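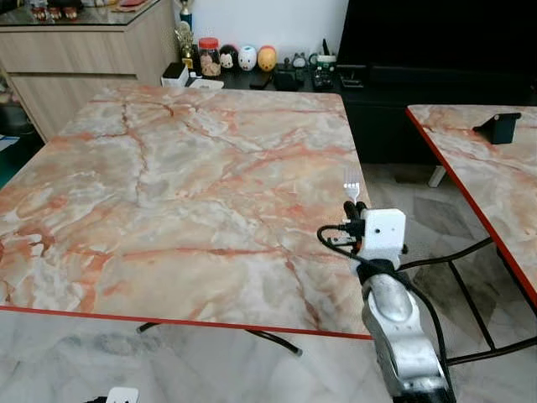 Última modificación: septiembre

7. El brazo se detiene con un cubierto en la pinza

Si el Plirano se para con un tenedor sujeto y muestra el aviso de par excedido:

1. Pulse la parada. No tire del cubierto.
2. Compruebe que el cable que sale de la carcasa de la pinza no roza el borde de la mesa.
3. Sujete el tenedor por el mango y abra la pinza desde Custora.
4. Espere 30 segundos y rearme.

PRECAUCIÓN: mantenga la cara lejos de las púas.

Nota: si el aviso se repite más de 5 veces, no rearme.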